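Home Browse Issues Authors Contact
Search this journal Enter keywords Go

4. Fruiting of winter oyster and velvet foot mushrooms on downed aspen

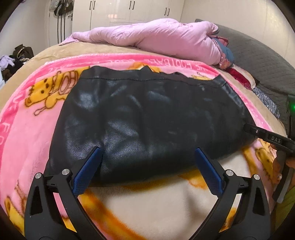

Figure 4. Black leather garment, folded, on a pink fleece blanket.

4.1 Where the logs were and how we walked them

The Flistholm tract is a gentle north slope with a creek at the bottom, and it has more fallen aspen than any other place we have worked. We laid out two walking routes. The upper one follows the old fence line through drier ground, and the lower one keeps to the creek and crosses it at the Mowat culvert. Together they took in 65 logs, each marked with a metal tag nailed to the cut or broken end.

Every log was checked on each visit, top and sides, and underneath wherever we could get a hand mirror in. We wrote down the species, the stage of growth (pins, young caps, open caps, or old and collapsed) and which side of the log the cluster was on. Bark cover was scored by eye as full, patchy, or gone. Mushrooms were left in place except for small pieces taken for spore prints, so that we could follow a single cluster from its first pins to its last frozen scraps. And some of them lasted a very long time!

4.2 What came up, and on which logs

Winter oysters (Sarcomyxa serotina) were the stars of the lower route. They came up on logs with most of their bark still on, nearly always on the shaded side, and the greenish caps held their color well after the leaves were down. Velvet foot (Flammulina velutipes in the broad sense, as we did not try to split the group) was pickier. It liked logs where the bark had begun to loosen, and it pushed out through the cracks in tight bunches, often right at the soil line where the wood stays damp.

We had expected the two species to keep apart, one taking the fresher logs and the other moving in later. Mostly they did. The happy surprise was a group of creek logs that carried both at once, with velvet foot at the broken end and winter oysters farther along the trunk. We would love to know what is going on inside that wood. A difference in moisture from end to end seems the likeliest answer, but our moisture readings were all taken at the midpoint of each log and can't settle it.

The upper route was quieter. Its logs dried out between rains, and several gave nothing but turkey tail and a few tired crusts. Even so, the last December visit turned up fresh velvet foot pins under a dusting of snow on a log we had scored as bare, and that one find made the cold walk worthwhile.

4.3 Spore prints and look-alikes

Velvet foot has a dangerous look-alike in the deadly Galerina (Galerina marginata), which grows on the same kind of wood in the same weather. We took a print from every cluster before it was entered in the records. Velvet foot prints white and Galerina prints rusty brown, and we also looked for the dark, velvety lower stem and the lack of a ring. Clusters too old to drop spores were entered as "unknown, brown cap" and kept out of the totals. Maëlle Campbell checked the prints a second time under the microscope at 800 power and moved two collections out of velvet foot as a result.

This newsletter goes out when a new issue is posted. Enter your email to sign up. No thanks

4.4 Limits of the survey

One slope in one season is a small window. Logs on the lower route were also larger on the whole, so log size and closeness to water are tangled together in our results. A second site at Utance, with big logs on dry ground and small ones near a seep, would help pull them apart, and we are eager to get started there.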